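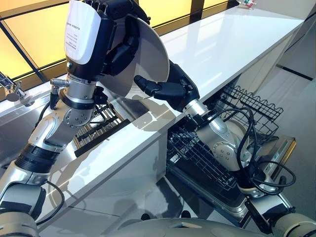

A large round plate at the bench, with the upper basket of the dishwasher drawn out.

Shared Kitchen Procedures: Loading, Running and Unloading the Dishwasher

Issued by Chisholm Residential College, Household Services
Updated 24 August 2019

Purpose

This procedure applies to all residents and staff who use the shared kitchens at Chisholm. It replaces the laminated card formerly kept inside the pantry door. Residents who have completed the kitchen induction are taken to have read it.

The most frequent faults reported to Household Services are plates returned to the cupboard with food on them, spray arms jammed by tall items, and baskets forced back along their runners when overloaded. Most of these can be avoided at the loading stage.

Before you begin

Check whether the machine is holding a clean load. The magnetic tag on the door should read CLEAN or IN USE. If the tag is missing, open the door and inspect a glass from the back corner before adding anything. A clean load must be put away in full before dirty items go in.

Clear a section of bench beside the machine. Wipe it down and dry it, as plates set on a wet surface pick up a film underneath and will slide.

Scrape all food into the organics caddy. Rinsing under a running tap is not required for ordinary meals and is discouraged. Egg, porridge, melted cheese and rice should be loosened with a damp brush. Oil and fat are to be wiped out with paper towel and never poured into the sink or the machine.

Handling large plates

Dinner plates and serving plates should be held at the rim with both hands, one hand high and the other low on the opposite side. Tilt the plate upright over the bench before moving it across to the basket. Carrying a large plate flat over an open door increases the chance of striking the basket with its edge, and this is how most of the chips in our stoneware occur.

Draw out only the basket you are loading. Where both must be open, leave the lower one pushed well back so that nothing can fall between the two. Do not lean on the lowered door or rest stacks of crockery on it. The hinges are not rated for the weight and the replacement cost is charged to the kitchen's account.

Loading the lower basket

1. Place dinner plates between the tines, each facing the centre of the machine. One plate to a slot.

2. Place serving plates and chopping boards at the sides, where they will not block the spray arm or the detergent compartment. Timber boards are to be washed by hand.

3. Place saucepans and mixing bowls face down, at an angle. A bowl lying level will hold water in the recess of its base.

4. Turn the lower spray arm by hand. It should complete a full turn without touching anything.

Loading the upper basket

1. Place cups, mugs and glasses face down between the rows of wire, never over the tines themselves. Glass resting on a tine will mark and may crack.

2. Place small bowls and dessert dishes in a leaning row, with a clear gap between each. Where two dishes touch, the detergent residue stays between them.

3. Lay long utensils such as ladles and spatulas flat along the side. Sharp knives are washed by hand and returned to the block.

4. Before pushing the basket in, look along it at eye level for anything standing above the rim. A large plate will foul the upper spray arm in most of our machines, although the Konddale units on the second floor have an adjustable basket that can be dropped by one setting. Lift both side levers together when adjusting it. Raising one side alone will jam the runner.

Push the basket home with the flat of the hand on the front rail. If it resists, stop and find the obstruction.

Detergent and programs

Use one Tamero tablet per cycle, placed in the compartment and not thrown loose into the base. Tablets are kept in the sealed tub under the sink. Residents who bring their own detergent must not use washing-up liquid in the machine under any circumstances, as the foam will escape through the door seal and on to the floor.

The Normal program is suitable for most evening loads. Program 23, shown on the dial as a short wash, is intended for glassware and lightly soiled plates. It does not heat the water sufficiently for pans. The Intensive program is reserved for the weekly clean of filters and racks.

Turn the tag to IN USE once the program has started.

Unloading

Leave the door ajar for a short time once the cycle has finished. Crockery dries faster in moving air and is safer to handle when it has cooled.

Empty the lower basket first. Water collected on the bases of cups will otherwise drip on to the plates beneath. When the lower basket is clear, draw out the upper one and tip each item slightly as it is lifted, so that any water runs back into the machine.

Hold every plate to the light before it goes into the cupboard. An item that is not clean goes back into the rack for the next load. Stack plates by size, with the largest at the bottom, and limit each stack to nine. Bowls and cups go on the middle shelf.
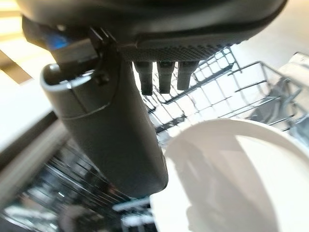 Noemi Iwasaki has asked that one matter be made plainer than it was on the old card: dishes in the upper rack should lean the same way along the whole row, and anyone adding a single dish late in the evening should follow the direction already set. She notes that a row leaning two ways takes fewer dishes and leaves the inner faces dirty, and that the following morning's roster then has to wash them by hand. Household Services agrees and has adopted this as the standard for all kitchens.

Care of the racks

Inspect the coating on the wires when the racks are empty. Where the coating has split, rust will form and will stain light crockery. Small splits may be sealed with the Stikix rack compound held at the service desk. The wire must be fully dry beforehand, and the rack should not be used until the compound has cured overnight. Racks with several damaged tines are to be reported for replacement.

Do not bend a tine back into position with pliers. Report it.

Cleaning the filter

The filter is cleaned weekly by the person named on the kitchen roster.

1. Switch the machine off at the wall.

2. Remove the lower basket completely and set it on a towel.

3. Turn the filter cylinder anticlockwise and lift it out, together with the flat mesh beneath it.

4. Rinse both parts under warm water and brush the mesh from the outside. Check the well for broken glass before putting a hand into it. Gloves are in the drawer beside the sink.

5. Refit the mesh, then the cylinder, and turn clockwise until it locks. An unlocked filter will rise during the wash and may stop the spray arm.

6. Wipe the door seal and the lower lip of the door, where grease collects out of reach of the spray.

Items not to be placed in the machine

Cast iron, timber, non-stick pans without a dishwasher mark, crystal, hand-painted ceramics, insulated travel mugs and anything with a glued handle. Labelled jars may be washed only after the label has been removed, as loosened paper blocks the filter.

Faults and breakages

If the machine stops during a cycle, note the code on the display, switch off at the wall and call extension 118. Do not bail out the water. Broken crockery should be wrapped in newspaper, marked, and placed in general waste. Breakages are to be entered in the kitchen book on the same day so that replacements can be ordered.

Enquiries concerning this procedure should be directed to Bhupendra Srivastava, Household Services.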